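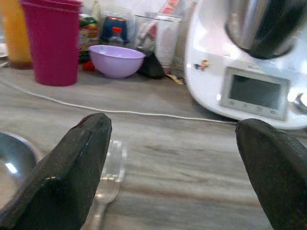 A pale grey worktop with darker brownish banding.

The kitchen nobody moved out of

March 2023

Ten weeks, the fitters told us. Ten weeks and you'll be cooking. That was last June and I am writing this with a kettle balanced on the washing machine.

Renting out in Sudgate while the work got done was never on the cards, too dear. So we stayed put. Two adults, 2 cats, one microwave in the hall. Toast in the bedroom. Crumbs everywhere, obviously.

Living through a kitchen refit is mostly about washing up. Bath, washing-up bowl, bad knees. Buy a bowl with handles. Buy paper plates for the worst week and don't feel guilty about it.

Then the money. Our quote from Malard looked fine until the floor came up. Rotten joists at the back door end. Another £1,377, gone in one phone call, and that was before the plasterer had even parked. Keep something back. More than you think.

Choosing things takes longer than fitting them. We had samples from the Yurchenko showroom in Detutdale propped along the skirting for a month. Look at them at breakfast, look at them again with the lights on. Greys go blue in our house, beige goes pink. Went off three of them by the second weekend.

Neighbours: tell them early, take biscuits. Skips: check wether you need a permit if it's going on the road. Fridge: wherever the plug is, ours lived in the front room next to the telly and hummed through every film.

Still waiting on the tap. Wrong one came, then the right one came with a bit missing. Tuesday now, they say.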